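The Joldale Letter
October 7, 2020

What I learned from a summer of pickling

I was going to write about fall planting this month, and I had half of it done, and then I opened the hall closet to get my coat and a jar of dill beans rolled out and landed on my foot. So we're talking about pickles.

Some of you know I went a bit overboard this year. I had more time at home than I've had since I was in school, I had a garden that wouldn't quit, and in August the cucumbers came in all at once, the way they do. You go out on a Monday and there's nothing but flowers. You look again a couple of days later and there are cucumbers the size of your forearm hiding under the leaves, smirking at you. I gave away as many as people would take. Then I started leaving them on porches, and when my neighbor across the street began pulling her curtains shut as I came up the walk, I figured it was time to learn how to put them in jars.

My grandmother pickled everything, but she never wrote any of it down, and my mother got out of it as fast as she could and has bought hers at the store ever since. I had to start from nothing. I borrowed a big pot, I bought two flats of jars, and I called Meenakshi Rodrigues, who many of you will remember from the bread class at the Mokeck hall. She doesn't really do cucumber pickles the way I was picturing. Her family makes lime pickle and green mango pickle, with oil and mustard seed and enough chili to clear your head for a week. But she knows jars and she knows salt, and she stayed on the phone with me for most of a Sunday afternoon while I boiled things.

Her first piece of advice was to throw out the giant cucumbers. I argued! I'd grown those! But she's right, they go hollow and seedy in the middle and they turn to mush in the brine. The ones you want are short and bumpy and firm, picked in the morning, and they need to go into the jar the same day if you can manage it. I've since learned to cut a thin slice off the blossom end too (that's the end without the stem, and yes, I had to look it up). There's something in there that softens the whole pickle. I skipped it on my first batch and those pickles bent like rubber. 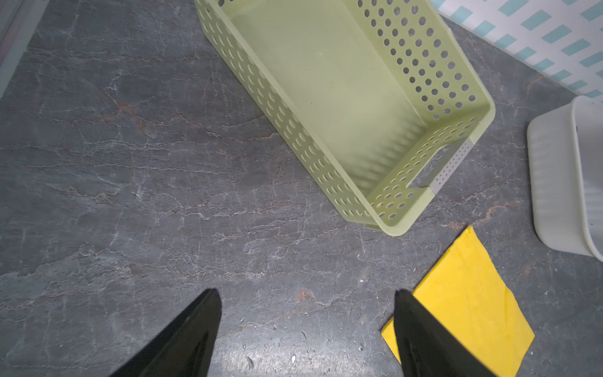 My second batch was better but much too salty, and that one was my own fault. I used table salt where the recipe called for pickling salt, and I used the same number of spoonfuls. Table salt packs down tighter than some of the coarse kinds, so you can't just swap one for another and hope. It also made the brine cloudy. If you have a kitchen scale, weigh your salt. I now weigh everything, and my husband says I've become hard to live with on the subject.

By the third batch I'd settled into a way of doing it that I like. I wash the jars in hot soapy water and keep them warm. I put a clove of garlic, a head of dill and a few peppercorns in the bottom, and then pack the cucumbers in standing up, as tight as they'll go, with one lying across the shoulders of the jar to hold the others down. The brine goes in hot. For the ones that will sit on the shelf I follow a tested recipe to the letter, vinegar and timing and all, and I'd ask you to do the same. The library has good books on this, and the ladies at the desk will set one aside for you if you call ahead. Please don't go making up your own proportions for anything that isn't going straight in the fridge.

Refrigerator pickles, though — those are where you can play. Those are what I'd tell anyone to start with. You don't need the big pot or any special gear. You slice up whatever you've got, pour hot brine over it, let it cool, put the lid on, and stick it in the back of the fridge for a couple of days. I did red onions that way and I now eat them on everything, eggs included. I did carrots with ginger. I did radishes, which turned the brine a lovely pink and stank up the refrigerator so badly that I was asked to keep them in the garage. They tasted great! I stand by the radishes.

The beans were my big success. If you've never had a dilly bean, they're just green beans standing in a jar with dill, garlic and a little red pepper, and they stay crunchy. I grew a pole bean called Jesico this year that I got from the seed swap, and it was perfect for this, long and straight, so they lined up in the jar like pencils. I've saved seed and I'll bring some to the next swap, whenever we're able to have one. If you want a few before then, drop me a line and I'll put them in an envelope.

Then there was the watermelon rind, and I'd like that hour of my life back. Maybe more than an hour. You have to peel off the tough green part, and trim the pink, and soak it overnight, and boil it, and by the end I had a counter covered in sticky juice and one very small jar. Meenakshi tells me hers comes out wonderful. She's welcome to it.

A few of you wrote back after the last letter to ask what all this costs. Less than I'd feared, is my answer, once you have the jars. The lids were the hard part. You can reuse the jars and the bands but the flat lids are good for one go only, and by the end of the summer you could not find lids anywhere in town. Varma Hardware had a sign on the door. I finally got a box from a cousin who lives two hours away and mailed them to me wrapped in a dish towel. If you're thinking about next year, buy your lids this winter when no one else is looking for them.

I'd also say to label your jars, and I mean on the day you fill them. I was so sure I'd remember. I now own a whole shelf of mystery. I believe there's one with hot peppers in it somewhere and I'm going to find it the hard way, probably when we have company.

One thing I've been enjoying is how different a jar gets when you leave it alone. I opened one of the dills after a week, and it tasted like a cucumber that had been near some vinegar. I opened another from the same batch last night and it was a real pickle, sour all the way through, with the garlic gone soft and sweet. Meenakshi keeps her mango pickle for a year or longer and says the first month doesn't count. I don't have that kind of patience, but I've hidden four jars behind the vacuum cleaner so that I can't say I didn't try.

I've still got green tomatoes on the vine and the nights are getting cold, so that's this weekend's job. My plan is to do half of them as a sweet relish and quarter the rest with garlic and celery seed. If you've got a family recipe for green tomatoes that you're willing to share, I'd love to have it, especially if it's one of those that only says things like "cook until done." I'll try it out and tell you how it went.

Fall planting will be in the next letter. Get your garlic in the ground in the meantime, pointy end up, and cover it with a good layer of leaves. And if you find a jar on your porch with no label on it, smell it first and then let me know what it was.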